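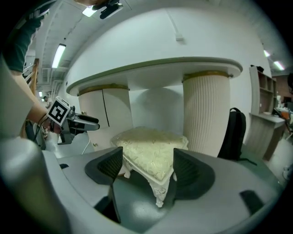 Nuno Vieira wants to know why the planner still waits for the second gripper before it commits to a grasp, when the first one has a perfectly good pose already. Fair question, he asked it twice on the last call. Short answer: the sync layer. Longer answer is most of this report.

Progress report, October. Bemer, software part only. Hardware and budget go in separately from Leokadia.

Done since last time

Time sync between the two hand-held grippers. Was drifting, now isn't, or not enough to matter for replay. Each gripper stamps its own frames and the logger lines them up afterwards. The old way (one clock, push to both) is gone from the main branch.

Pose tracking from the square markers. Works fine when the marker faces the other gripper's camera. Turned side on it flips, and the filter beleived the flip every time. Gonçalo wrote a check that throws out any jump the arm could not make. Merged Monday.

Replay tool. You can now scrub a session with both streams side by side and the gripper opening plotted underneath. Ugly but everyone uses it.

111 sessions through the new pipeline, no manual fixes to the timestamps. Furniture pieces mostly, small bench, round table with the fluted pillars, that sort of thing. Curved and carved shapes are what the grasp code is bad at so that's where the time went.

Not done

The planner. It still treats a two-gripper task as one long plan and will not start until both sides have a target. This is Nuno's point. Splitting it means each side plans alone and they only meet at the contact steps – the code for that exists in Amândio's branch, passes in simulation, has not been run on the arms. I'd rather not promise a date.

Grasp scoring on padded surfaces. Depth comes back noisy over quilting and the score drops below the cutoff, so good grasps get binned. Lowering the cutoff lets bad ones in on the scrollwork. Trying a seperate cutoff per surface type, too early to say.

Docs. Thin. Install page is current, the rest is from spring.

Problems

Lost 2 days to a driver update on the logging machine. Rolled back, version is pinned now.

The Ostberg export drops the gripper width field on long recordings. Reported to them, have a workaround, slow.

Next

Run the split planner on the arms, low speed, one object. Then Nuno gets his answer with plots.
Freeze the log format. Bitar need it before they can start on their side.
Surface cutoffs, if the above leaves room.

Need from you

OK to move Amândio's hours from docs to planner for the next period. Docs slip again if so – your call. Bernd has the revised sheet.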